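4. Secondary Use of Carrier Bags in the Home

4.1 Why the second use matters

Most of the writing on carrier bags stops at the shop door. A bag is made, handed over at a checkout, and then counted as waste, as if it went straight from the counter to the landfill. Anyone who has ever opened the cupboard under a kitchen sink knows there is a whole life in between! Bags get folded, stuffed into other bags, lent to neighbors, used for muddy shoes and wet swimsuits, and in a great many homes they end their days lining a bin. We think this second life is one of the most interesting parts of the story, and it has a direct effect on how the numbers in Section 3 should be read.

The reasoning is simple. If a household uses a carrier bag as a bin liner, then it doesn't buy a bin liner for that job. Take the carrier bag away and the household has to find something else, and that something is very often a purchased bag made of thicker plastic. Studies that leave this out will overstate what a bag charge saves. Studies that assume every bag is reused will make the opposite mistake. We wanted to know where real homes fall between those two ends, and what makes one bag good enough to keep while another is thrown out the same day.

4.2 Homes and methods

We worked with 82 households in two neighborhoods, Kiltbridge and Lemard. Kiltbridge is mostly older row houses with small kitchens and a weekly curbside pickup. Lemard is newer, with apartment blocks and shared chutes, and residents there can drop off trash on any day they like. Each household kept a bag diary for nine weeks. The diary was a single printed sheet stuck to the refrigerator, with a line for every bag that came into the home and a space to note what became of it. We had worried that people would get bored and stop, but the diaries came back full of crossings-out, arrows and extra notes in the margins, and those notes turned out to be some of our best material.

Alongside the diaries we carried out 17 longer interviews in people's kitchens. These were loose conversations, usually held standing up, and they covered where bags were stored, who took the trash out, and what a person looked for in a bag before saving it. Interviews were recorded and coded by two of the authors working separately, who then met to settle the passages on which they had differed.

4.3 What makes a good liner

Handles came up in every interview, and far more often than we had expected. Size mattered too, of course, and so did strength, but people talked about handles with real feeling. A bag with long handles can be looped or twisted shut and lifted in one motion. A bag with cut-out grips (the kind favored by clothing stores) leaves nothing to tie, and several people told us they would take a thinner bag with handles over a thicker one without. Figure 3 shows a handled carrier bag in this role, filled above the rim of its bin and with the handles twisted together.

The fit between bag and bin was the other great subject. Small kitchen bins are sold in all sorts of shapes, and a carrier bag was never designed for any of them. People had worked out their own answers: hooking a handle over a cupboard knob, clipping the edge with a clothespin, or folding the top down over the rim like a cuff. One Kiltbridge household had chosen its bin by taking a grocery bag along to the store and trying it in every model on the shelf, a piece of practical research we admire very much.

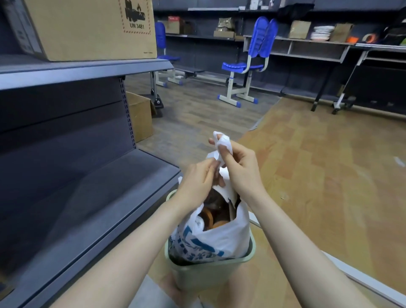 Figure 3. A white plastic carrier bag used to line a pale green bin, held by its twisted handles.

4.4 Differences between the two neighborhoods

The two places behaved differently, and the gap ran in a direction we had not predicted. We had guessed that Lemard, with its larger kitchens, would hold on to more bags, simply because there was more room to store them. The diaries pointed the other way. Kiltbridge homes saved more of what came in and used a larger share of it as liners.

Pickup seems to explain a good deal of this. With one collection a week, Kiltbridge residents liked to tie off small bags as they filled and set them in the larger outdoor can, which kept the smell down and the kitchen clear. In Lemard the chute was always there, and many people carried a big purchased bag down the hall whenever it was full. Those Lemard residents who did use carrier bags tended to be people living alone, who found that a large liner took too long to fill.

Shopping habits played a part as well. The Teshome market, a short walk from most of our Kiltbridge homes, hands out a roomy bag with generous handles, and it was named again and again in the diaries as the one worth keeping. Lemard residents mostly shopped at the Jarkness center, where the stores use a stiffer bag that crackles when folded and splits along the side seam. Very few of those were ever given a second job.

4.5 What this means for replacement rates

These findings suggest that a single replacement rate, applied across a whole city, will hide a lot of variety. Whether a carrier bag stands in for a purchased liner depends on the bag, the bin, the pickup schedule and the number of people in the home. For the model in Section 5 we therefore use separate rates for each neighborhood, and we treat bags without handles as having no liner use at all. That last choice is a little strict, as a few households did manage with them, but the diaries support it as a working rule.

We would love to see the diary method tried elsewhere, especially in places with food scrap collection, where the contents of a kitchen bin are lighter and drier and the demands on a liner may be quite different. The diary sheet is reproduced in Appendix B and may be copied freely.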